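Repository › Household Studies › Working Papers › Storage and Sorting in Small Homes › Section 4

4. Mixed boxes and the storage of medicines

4.1 Background

The Zurnesside survey recorded the contents of 145 open containers kept in living rooms, bedrooms and hallways. Most had no lid and no written label. Earlier work by Ladetti treated such containers as a stage between use and disposal. Our records support a different reading. Many of the boxes were in regular use, and their owners could name most of what they held without looking.

We use the term "mixed box" for any open container in which at least one medicine is kept together with items of another class, such as stationery, tape or straps. Of the containers recorded, 15 met this definition. They are few in number but matter for household safety, and they are treated separately in this section.

4.2 Contents and arrangement

Cardboard was the usual material. Items with a firm shape, such as cartons and pens, tended to be stood on end against a wall of the box, while flexible items were coiled and left at the bottom. Figure 4 gives a typical case, in which a blue medicine box shares an open cardboard box with a green square box, a marker pen, a grey roll of tape and a coiled strap.

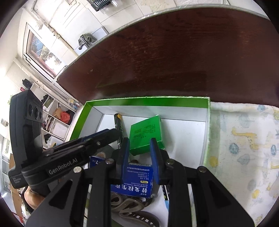
Figure 4. Mixed box with medicine packaging, stationery and a coiled strap.

The coding scheme assigned each item to a single class on the basis of its packaging. Where the packaging could not be read by the coder, the item was entered as "unclassified" and returned to the household for confirmation. Across the full survey, 3143 items were entered, and 100 of these required confirmation. Small cartons and flat packages made up the larger part of this group.

Households were then asked to sort each mixed box in their usual way. Two patterns were seen. In the first, medicines were removed before anything else and placed on a nearby surface. In the second, the largest item was removed first, whatever its class, and medicines were dealt with as they were reached. The second pattern was more common where the box held a strap or cable at the bottom.

4.3 Limits

Visits were made in March only, and seasonal medicines may be over-represented. The Estska coding sheet has no class for empty packaging, so a carton was counted as a medicine whether or not it held any. Ó Conaill proposes a separate class for this purpose, and a revised sheet is in preparation.

Comments (3)

reader_ml: Is the revised coding sheet going to be posted in the repository? We would like to use the same classes for our kitchen drawers.

Hallway Studies: In 4.2, was the order of removal noted for every mixed box or only for some of them? The text could be read both ways.

tpk: Our pens all end up upright against the side too. Good to have it written down somewhere.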